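How to set up a power strip on your work table

Written by Tímea Bakos

When I moved my sewing and my small repairs to one table, I had the same problem every evening. The lamp, the iron and the phone charger all wanted the same wall outlet, and I was going under the table to change them. Now I have one power strip on the table and I am very satisfied with it. In this tutorial I explain how I arrange it, step by step. The work is not difficult and you do not need tools.

What you need

- one power strip with a switch, in good condition
- a dry, flat table close to a wall outlet
- a soft cloth
- paper tape and a pen
- two cable clips with adhesive, if you like

Step 1. Measure before you buy

Please measure the way of the cord, not only the distance to the wall. The cord must go along the table, down the leg and then to the outlet. In my room the outlet is 80 cm from the table leg, and it looked like nothing, but the complete way was 160 cm. My first strip, from the shop Vendley, was too short and I had to bring it back. Do not solve this by connecting one power strip to another one. This is dangerous, also when the devices are small.

Step 2. Write down the watts

On the bottom of the strip you will find the maximum load. On each device there is also a label with its watts. Write them on a paper and make the sum. My lamp needs 7 watts and the charger of my laptop needs 67, so these are no trouble. An iron or a heater is another matter. I connect my iron directly to the wall, and I advise you to do the same.

Step 3. Clean the place

Take everything off the part of the table where the strip will be. Wipe it with the cloth, a little damp, and let it dry completely. Dust goes easily into the sockets, so I clean the strip too, but only with a dry cloth and only when it is unplugged.

Step 4. Lay the strip and its cord

Put the strip toward the back of the table, with the sockets up. The cord should leave it in a soft curve. Do not pull it straight and do not fold it sharply. If the cord is too long, make wide loops and leave them open, because a tightly rolled cord can become warm.

Step 5. Put in the plugs

Switch the strip off first. Hold each plug by its body, never by the cable, and put your other hand on the strip if it slides. Press straight down until the plug sits flat. It should go in with a firm push. If it does not want to enter, take it out and look at the pins before you try again.

I begin at one end of the row with the biggest plug. A chunky plug in the middle often covers the socket of its neighbor, and then you lose one place.
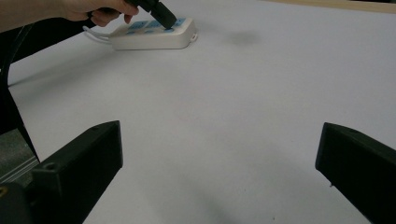
The black plug goes into the end of the row, with the fingers around its body.

When the big one is in, add the others in the order you use them. The lamp I never take out, so it goes the farthest from my hand. The charger goes in and out each day, and it has the easy place.

Step 6. Mark the cables

Fold a small piece of paper tape around each cable, near the plug, and write the name of the device on it. My friend Fionnuala Horgan uses colored thread and it looks nicer, but she has to remember which color is what.

Step 7. Connect to the wall

Now put the plug of the strip in the wall outlet and turn on the switch. Try the devices one by one. After half an hour, touch the plugs and the strip carefully. They should not be hot. If you smell something or hear a crackling sound, unplug the strip from the wall and do not use it again.

Some small advices

Keep cups and the watering can on another table. Do not cover the strip with fabric. If you use cable clips, stick them to the table and not to the wall, so you can still move the strip a little. In December, when I also have the string of lights, I check the sum of the watts one more time.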